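Clothing repair and resale assistants, part time (2 posts)

Tistix, Borkness
Posted Apr 24, 2021

Tistix takes in used clothes, mends what can be mended and sells them through our shop on Ojeda Street and by post. We opened in March and now need two assistants for the sorting room. The posts are for 42 hours a month each, worked in morning shifts agreed a fortnight ahead.

What the work involves

You will open donated bags, check each item for stains, holes and broken zips, and decide whether it goes to the shop, the mending shelf or the rag merchant. We handle 400 items in a normal week. Jeans and other heavy cottons are folded and stacked by size. Knitwear is kept apart and checked for moth before it goes anywhere near the rails.

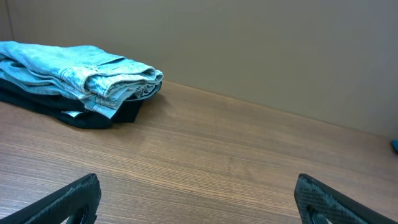

Mending

Simple repairs are done on site: buttons, hems, small patches, loose seams. You do not need to be a trained tailor, but you should be able to sew by hand neatly and be willing to learn the machine. Harder jobs go to Proremden, the workshop next door, and you will write the ticket for those.

We keep faded and worn pieces if the cloth is sound. Colour is a matter of taste, and a washed-out top often sells as quickly as a bright one. Items that arrive in a heap are shaken out and looked at on both sides before a price is set.

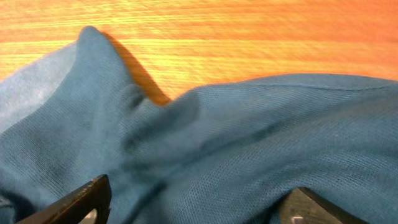 What we are looking for

Some experience of handling clothes — in a shop, a laundry, a theatre or at home
Steady hand sewing
Able to lift bags and stand for most of a shift
Clear handwriting for labels and tickets

A driving licence is useful but not required. The sorting room is up one flight of stairs and there is no lift.

Pay and terms

Pay is monthly, at the same hourly rate for both posts. Locker 115 and the one beside it are set aside for the new starters. Staff get a third off anything in the shop.

How to apply

Bring or post a short letter to the shop, saying which mornings you can work and what sewing you have done. No CV is needed. We will ask you to a short trial shift — paid — before making an offer.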